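ok so I have been pulling nails out of this house since breakfast and I need to tell somebody about it. thread, sorry, get a snack

1/ some of you know we bought the little place up in Gollarcombe last winter. it came with a back room where a previous owner nailed EVERYTHING down. the baseboards, the shelf brackets, a piece of rope?? the rope had four nails in it

2/ the plan for today was simple. baseboards off, paint the wall, baseboards back on before dinner. it's now 2 in the afternoon and I have one wall done. one! the paint can is still sealed and I walk past it every time I go get water

3/ I started with the claw hammer like a normal person. it dented the wall on the second pull. so I went and found a scrap of thin board to put under the hammer head and wow, what a difference, please do that from the start and don't be me

4/ the other thing that helped: cutting the paint line with a utility knife before prying. somebody caulked and painted over that seam a bunch of times and if you skip the knife the paint comes off in a big strip and takes the drywall paper with it (ask me about the spot by the window. I'm putting a chair there)

5/ you all know I save hardware. I have a coffee tin with a paper label that says GOOD NAILS and another one that says MAYBE. my grandfather had the same two tins, except his didn't have labels and you just had to know

6/ so every nail that came out straight went in the good tin and the really hopeless ones went in the trash. and then there's the in-between kind, which I keep picking up and putting back down like I'm shopping for a melon
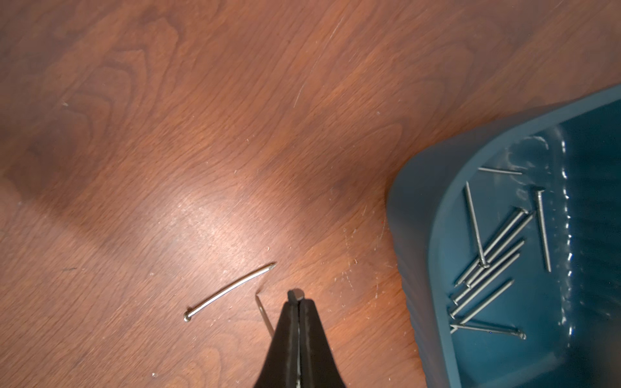 exhibit A. see that curve? maybe tin or trash, I will accept votes

7/ my feeling is that a gentle bend like that can be saved. an S shape or a hard kink, no, let it go. those fold up again in the same place the second you hit them

8/ how I straighten them: lay the nail on something hard (I use a flat bit of steel, a brick is fine too) with the hump facing up, hold it near the head, and give it little taps while you roll it. LITTLE taps. pliers to hold it if you like your thumb. I like mine now, I was less careful with it in my twenties

9/ before anyone jumps in, yes I know a new box of nails costs less than lunch. the hardware store on Chauvin has a bin of them right by the register and the guy there has watched me walk past it for months. I'm not using rescued nails for anything that holds weight, only trim and picture hooks and the garden twine thing

10/ also yes, I saw the scratches in the wood, and the dust. the finish is so glossy that every crumb shows up the minute the light hits it. I love that reddish color though, and the grain has all these swirly knots, I could look at it all day instead of working

11/ which I kind of did. I put the nails down there to sort them and then stood around admiring the wood for a good long while. Bola (the cat) came to supervise and had to be carried out because she bats anything small and shiny straight under the radiator. there's a nail under there already. I heard it go

12/ cat people and barefoot people, run a magnet over the floor when you're done! I dragged one from an old speaker around in a sock and it came back with 14 little brads I never even noticed falling. turn the sock inside out and they drop right off — best trick I know

13/ ok break's over. three walls to go, and I still have to figure out what's holding that rope up now that I've taken the nails out of it

14/ update: it's glue. it was glued the whole time too. going to need the scraper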